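工作记录 2021年2月8日 星期一
项目:Havberg 手持夹爪套件,试用评估
记录:Lourenço Baptista

今天继续看 Havberg 的这一套。供应商给的试用期到本周结束,所以我想把意见先写下来,不然以后会忘记。

开箱和接线的部分上次已经写过,不重复。今天主要看两件事:一是指垫的做工,二是双手一起操作时顺手不顺手。

先写指垫。手指本体是深色的塑料件,边角做得比较圆,拿在手里感觉结实。手指臂上面有一个黄铜色的螺纹嵌件,这一点我喜欢,以后要自己装附件会方便。问题在胶垫。左边那块的上沿看起来有点翘起来了,角上伸出一条细的黑边,右边那块下面也有很小的一条,另外有一道浅的皱。报价单上写,一对替换指垫是151欧元,我觉得对一个消耗品来说偏贵。
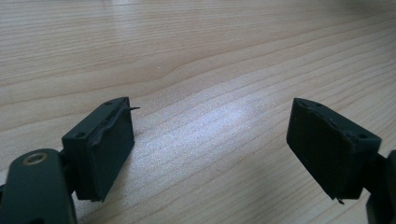

Kyriaki Triantafyllou 看了以后不太同意我的意见,她认为胶垫本来就应该当作耗材来算,Indamum 的那一套也要换垫,而且换一次要拆整个手指,Havberg 的只要松开螺丝。她建议我们问供应商能不能只买胶皮,自己来贴。

我同意去问。邮件今天下午已经发给 Longo(他们是代理),还没有回信。

然后是双手操作。任务用的是我们平时的那个:桌上放黑色的金属网篮、银色的罐子和杯子,左右手各拿一个夹爪。我的感受如下:
夹爪的重量可以接受,连续做7遍以后手腕才开始累。
两根线都往下走,右手的线有时候会碰到桌角,要注意。建议加一个线夹。
夹杯子的把手比夹杯身容易,杯身是金属的表面,比较滑。
开合的手感左右不完全一样,左边稍微紧一点。我不确定是装配的差别还是我自己的手。
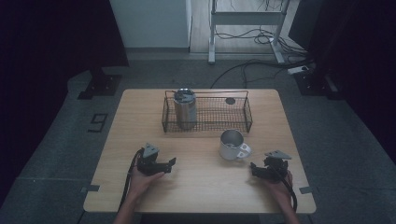

双手夹爪试用,9号位。

价格:双手套装报价1,410欧元,不含指垫备件。Futberg 的同类产品是1,122欧元,但是没有安装板,要自己做,大概算下来差别不大。

我目前的意见是可以买,条件是指垫的事情有一个清楚的答复。Kyriaki 想先借 Futberg 的来比较一次再决定,这个也合理,不过他们的样机要排队。

待办:
等 Longo 的回信,问胶皮单卖和保修。
线夹找两个试一下。
左边夹爪换一个人来用,看是不是还觉得紧。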